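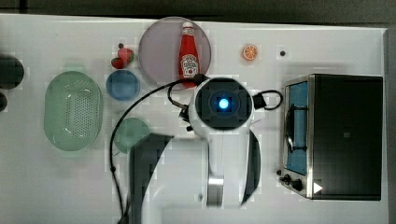 Borrowing a stockpot instead of buying one

The kitchen lending library on Monel Street opened in July with one shelf of donated pans. It now has 156 members and made 816 loans in its first six months. Its founder, a retired school cook, spoke to us on 30th January, between the morning returns and the afternoon pickups.

She got the idea after her last move. "I had three roasting pans and I used one of them at Thanksgiving," she said. "My neighbor was about to buy one for a single dinner. I gave her mine and she brought it back on Sunday."

The first stock came from her own cupboards. The rest came from church sales and from Onuoha Kitchen Supply, which gave her its returned goods when it closed its second store. Stockpots and cake pans go out the most. Pasta makers go out once and usually come back early.

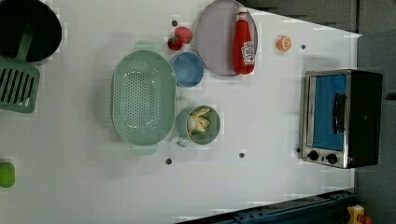

What happens when something comes back broken?

"We fix it if we can, and if we can't, the member pays half of what it would cost used. It has happened four times. Three of those were glass lids."

Membership costs $80 a year, or less for people who put in a shift at the desk. She said the fee covers rent and not much else. The insurance took longer to arrange than the lease, and one company asked for a list of every knife in the building.

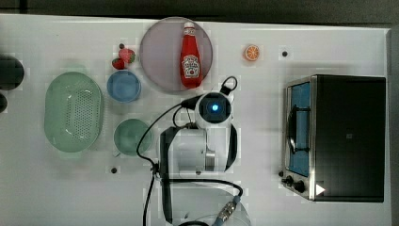

Ketchup on a plate, with a toaster oven on the same table.

Electric items are the hardest to manage. Each has to be checked before it goes out, and the cords need to be looked at again when it returns. She has stopped accepting bread machines. "People love to give them away," she said. "I had seven at one point and two requests."

She would like to open on one more evening a week, but the building locks at six. The landlord has said he will think about it. 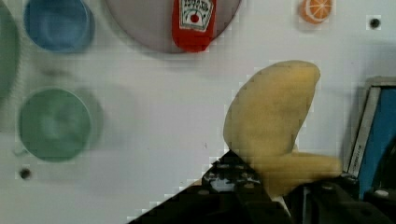 If he agrees, the late evening will start with pickups only. Returns take longer, with the checking and the paperwork, and she wants to keep those in the mornings for now. The waiting list for the big canning kettle already runs into summer, and she is looking for a second one.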